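Metus Contact Layer 2.4

Force-free touch handling for wrist-camera robots. Part of the Nurkent manipulation stack.

Works with two-finger grippers, one wrist camera and whatever arm you already have bolted down. Licensed per arm.
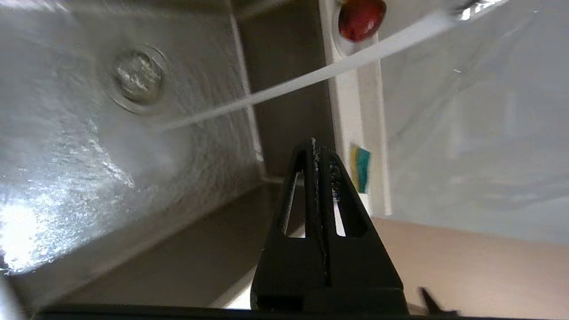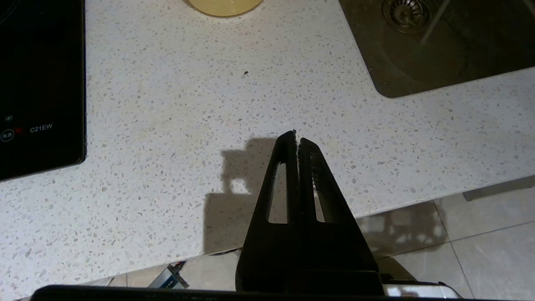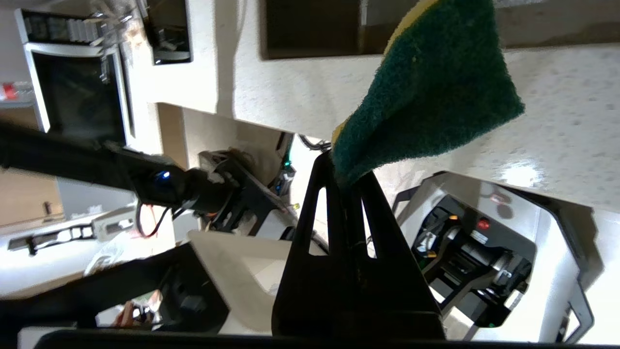

All three from a wrist camera, kitchen tasks.

Metus is a piece of software that sits between your planner and your gripper and argues with both of them. The planner believes the world is a tidy set of boxes with known edges. The gripper believes whatever it was told last. Metus looks at the wrist camera picture, decides what is about to be touched and how much it will give, and adjusts the last stretch of the approach accordingly. A scouring sponge is a good test of this. With the green pad and the yellow foam pinched by one corner at the tip of the finger, most planners would still treat the thing as a brick hanging from its middle. Metus keeps a live outline of the held object, works out where the free end is, and plans the wipe from there. It does this for cloths and gloves too, although gloves remain a trial to everyone.

What it does

Contact prediction. For each approach, Metus gives the planner a contact patch and a softness score between zero and 100. A mug sits near the top. Foam sits near the bottom. The score is updated on every camera picture, so if the first guess was silly it gets less silly as the finger comes closer.

Wet lens and wet finger handling. Running water used to be our least favourite thing. A thin stream from a tap looks, to an ordinary depth model, like a rather elegant solid rod, and the planner will politely go round it. Metus labels moving water as passable and carries on. Droplets on the fingers are masked out, and glare off stainless steel is marked as unknown, which the planner must then respect.

Shadow rejection. The gripper casts a shadow on the worktop. The shadow is dark, has sharp corners and follows the arm about. Version 2.2 was afraid of it. Version 2.4 is not. Shadows are predicted from the arm pose and removed before the obstacle map is built. You can turn this off with shadow_mask: false, if you miss the old days.

Keep-out surfaces. Hobs, sink openings and worktop edges can be drawn once in the Standen editor and kept as named regions. Each has its own speed limit and its own opinion on whether the arm may put things down there. Black glass hobs are found automatically in most kitchens, but draw them in anyway.

Self-view removal. Anything belonging to the robot that wanders into the wrist picture (the other arm, brackets, cables, base) is taken out using the model file you supply. If your model file does not include the cables, your cables will be treated as furniture.

What it does not do

It does not plan whole tasks. Deciding that the dishes need doing is the job of Temba, or of you. It does not measure force, so please don't use it to pick up eggs you are fond of. It does not calibrate your camera, though it will complain at length in the log if the calibration has drifted.

Requirements

Wrist camera: colour, 60 pictures a second or better. Rolling shutter is fine.
Gripper: two fingers, with a model file. Fingers with cut-out windows are supported, and the background seen through the gaps is handled as background.
Computer: one recent graphics card. Metus will share it with the planner but sulks if a third program turns up.
Added delay: 350 microseconds on the control side, measured on our own bench.
Control link: Temba 3 or later, or the plain socket interface on port 1481.

Setting up

Install the package, point it at your model file and run metus check. This moves the arm through a short set of poses and asks you to keep your hands to yourself. When it finishes you get a report with green, amber and red lines. Amber lines are worth reading. Red lines will stop the arm from moving, and there is no override flag, so there's no need to write in asking for one.

Questions we get

Does it need retraining for my kitchen?
No. The base model ships ready to run. If you have unusual surfaces, record a session and use metus tune overnight. Heavily speckled worktops sometimes benefit, as the flecks can be taken for crumbs.

Can I use it with one arm?
Yes. Set arms: 1 and ignore the handover warnings.

Will it run without Standen?
Yes, but you will be typing your keep-out regions into a text file by hand. Some customers prefer this.

Licences and support

One licence covers one arm, so a two-armed robot needs two. Updates are included for as long as the licence runs. Support is by ticket, answered on working days. Please attach the log and the model file the first time, and say which arm you mean.

Next release due in March. The glove work is in it.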